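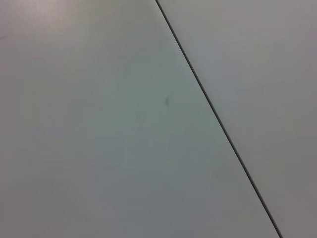
Wrist camera view, close in: two grey panels, the dark join between them, and a smudge just to the left of it.

Setting up the Tutis wrist camera on a Brisent arm

The Tutis kit comes in a box far too large for it, with a printed guide that stops at "connect and enjoy". This page covers the part between connecting and enjoying. I did mine in August on the small Brisent arm, firmware 6, and it took one long morning and a fair amount of tea.

What you need
The camera, the clamp ring, the short cable, a 2 mm hex key (not supplied, naturally) and a flat surface with a straight line on it. A join between two panels will do nicely.

1. Fit the clamp
Slide the ring over the wrist with the notch facing the cable outlet. Tighten both screws a little at a time. Hauke Oltmanns at Wudlow, who sell the kit, told me to stop when it "feels rude to go on", and I have no better figure for you.

2. Route the cable
Leave a loop big enough for the wrist to turn fully both ways. Turn it by hand before you switch anything on. Mine was too short by a finger's width, and the arm won the argument.

3. Set the focus
Open the Tutis panel, choose Live, and bring the camera down over your line. Turn the lens ring until the line is sharp where you intend to work. On a tilted view one end will always look softer than the other — choose the end you care about and leave it alone.

4. Teach the line
Press Find Edge. Set the contrast slider to 23 to begin with; the default of 10 found edges in my table that I am fairly sure only it could see. Minimum length should be 400, in pixels, though the menu keeps that to itself.

5. Deal with marks
A smudge near the line may be picked up as a second, very short edge. Wipe it off if it wipes. If it doesn't, draw an Ignore box over it and save before you leave the page, as the box is forgotten otherwise.

Is it worth the money?
For following joins and edges, yes. For reading labels, Algirdas Strazds tried it on the Kazlauskienė packing bench and went back to the handheld scanner before lunch. Spare clamp screws are sold separately, in bags of one.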